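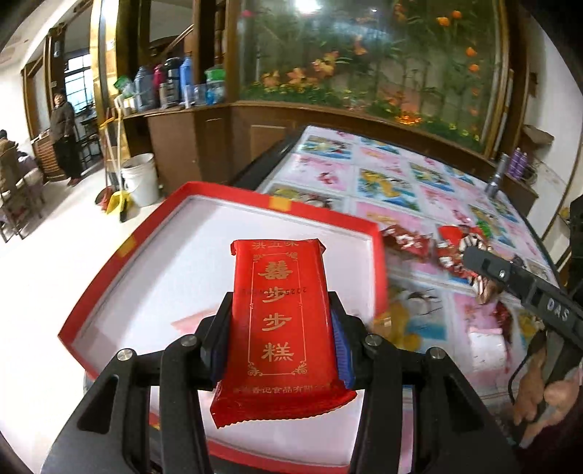 I sold the car in June and have been taking the bus to work ever since. The number 14 leaves from the stop by the Hindby post office at 6:20 in the morning and gets me to Wallusport 66 minutes later, assuming the bridge is clear. By car it was a little over half an hour. A few people have asked me to write up how it's going, so I will. The first thing I learned is that breakfast at 5:45 doesn't last until lunch, and that anything crumbly or loud is a bad idea on a full bus. I tried granola bars, then bananas, then boiled eggs, which I won't repeat. Lately I stop at the grocery behind the Wallusport station and buy whatever small things they keep near the register. The shiny red packet with the gold characters down the front came from there. I can't read most of the label, but it's flat enough to go in a coat pocket and I liked the curly gold border.

The reason for selling was a repair bill. The garage in Bromton wanted $1,293 to fix the rear suspension and something to do with the brakes, and the car wasn't worth much more than that. I had them do the brakes so it could be driven legally and sold it to a man who said he would do the rest himself. I was without a car for one weekend before I noticed I hadn't looked for another one.

What I pay now is the monthly pass, plus a taxi now and then when I miss the last bus back. I've done that 4 times. The last bus leaves Wallusport at 9:10 p.m. and it doesn't wait. One driver will hold the door if he sees you running from the station side. The others pull out on the minute, and I can't blame them.

The ride itself splits into two parts. From Hindby to Ravn it's mostly empty and the road is straight, so I read. At Ravn the high school kids get on and the reading is over. I used to put on headphones at that point. Now I mostly look out the window. There's a stretch past the reservoir where they've been replacing the fence since I started, a few posts at a time, and I've gotten oddly interested in it. They were up to the pump house last time I looked.

Things I got wrong at the start:

I bought a big backpack. It had a compartment for everything and took up a seat of its own, or my whole lap. I went back to a canvas bag.

I trusted the app. It shows where the bus is supposed to be, which is different from where it is. The paper timetable at the stop is just as good, and the people already waiting are better than either. If Mikkel Hjaltadóttir is at the stop, the bus hasn't come. We've talked most mornings since the summer, mainly about drains, as we both have old houses with the same clay pipes.

I wore my good shoes. The walk from my door to the post office is unpaved for the last part, and it holds water for days. I keep the good shoes under my desk now and walk in boots.

The hardest change has been groceries. With a car I did one large shop and forgot about it. Now I carry home what fits in the bag, so I shop three times a week and buy less each time. I throw out less food. I also run out of dish soap a lot. Anything heavy, like potatoes or cat litter, I order from the store in Bromton, and they deliver to Hindby in the afternoon for a small fee.

The other hard part is the clock. To be up at 5:15 I have to be in bed by 9:30, and I've never been that sort of person. It took nearly two months before I stopped lying there awake. What helped was dull: no coffee after lunch, phone in the kitchen, and a warmer bed with the window open a crack. I haven't bought anything for it.
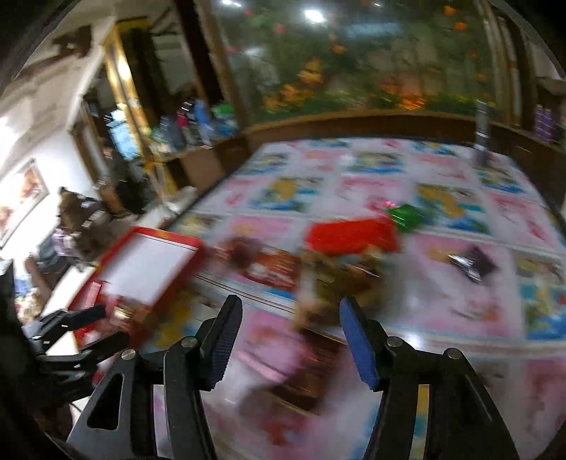

The pink, white and blue quilt, cartoon panels and all.

I still miss having a car on rainy evenings, and any time I need to be in Ravn after work, as the return bus takes the other road and skips it. My sister thinks I'll give in when the snow comes. She may be right. The county says the 14 runs in all weather, but the people at the stop tell a different story about the hill outside Hindby, and I've already been told which neighbors have trucks.

For now I've renewed the pass for another three months. Next thing on the list is a decent headlamp for the unpaved part, because the streetlight by the culvert has gone out again and the phone flashlight drains the battery before I've even left. If anyone has one they like, that doesn't need special batteries, leave a comment.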